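Week 3 handout: sorting and placing coloured cubes
Tutor: Paula Roman

Each set has red, yellow and green cubes and a black square pad. Put the pad flat on the table before you start. Colour is the only rule this week - size comes in week four.

Red goes to the pad first. Leave the other colours on the bare tabletop until red is done.
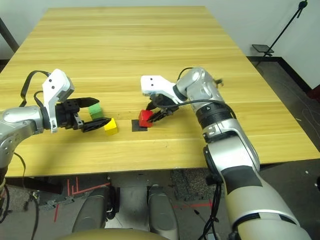 Allow 15 minutes per round, then swap sides with your partner. Write your order of moves on the back of this sheet and hand it in.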